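Subject: Re: Storage of toiletries and small items in shared washrooms
To: Residential Services list
Date: 2 March 2024

Dear colleagues,

Thank you to all the houses that replied to the circular on washroom storage. Several of you raised the same points, and it seems sensible to answer them to the whole list. The message that prompted most of the discussion is quoted first.

> We have been asked to clear the open shelves in the second-floor washrooms before
> the new term. At Dervishi House residents leave bottles standing along the shelf,
> and the cleaning staff have to lift every one of them to wipe underneath. Could the
> department say whether covered boxes are to be supplied, or whether houses are
> expected to buy their own? We should also like to know if tall bottles may be laid
> down, as ours do not fit upright in the boxes we have at present.
>
> We would be grateful for a reply before the order closes.

Covered boxes will be supplied centrally. Each house will receive 12 in the first delivery, and any further boxes should be requested on the usual stores form. Houses are asked not to buy their own in the meantime. Boxes of several different sizes were bought locally last August, and they could neither be stacked nor exchanged between buildings.

The type chosen is a tall, clear box with a curved cover over a main compartment and shallow drawer levels beneath. Bottles may be laid on their side in the main compartment, provided that the cap is fully closed and the cover can come down without pressing on it.
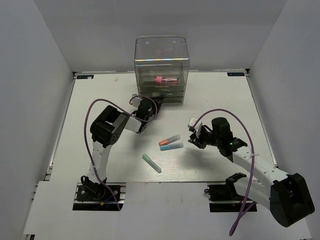 Residential Services Department, Household Stores and Supplies

The pink-capped bottle lying behind the clear front shows the position we have in mind for the main compartment. Bottles should not be put in the drawer levels, which are too shallow for them and are meant for flat or small articles such as combs, hair grips, cotton pads and sachets.

On the matter of labels, Valtusent House asked whether names might be written directly on the cover. We would ask you not to do this. Marker ink is difficult to remove from clear plastic, and the boxes will pass to other residents in due course. A removable label on the side is acceptable. Labels are held at the stores counter in packs of 230 and one pack should be ample for a house.

Cleaning remains as set out in the household handbook. The cover and the drawers should be wiped with a soft cloth and warm soapy water. Scouring pads and cream cleaners must not be used, as they leave the plastic cloudy. Any drawer that has been taken out should be dried before it is put back. Residents are responsible for the inside of their own box, and cleaning staff for the shelf on which it stands.

Bullico House enquired about the narrow shelves in the ground-floor washroom. Boxes should be placed only on shelves with a clear height of at least 600 mm, so that the cover can be opened without removing the box. Where no such shelf is available, please let us know and an alternative position will be agreed.

Articles left outside a box at the end of term will be kept at the stores counter for 2 weeks and then disposed of. This includes part-used bottles. Razors and medicines should not be handed in at the counter under any circumstances; the arrangements for these are unchanged.

Replies may be sent to the list, or to the stores mailbox where they concern one house only.

Yours sincerely,

Household Stores and Supplies
Residential Services Department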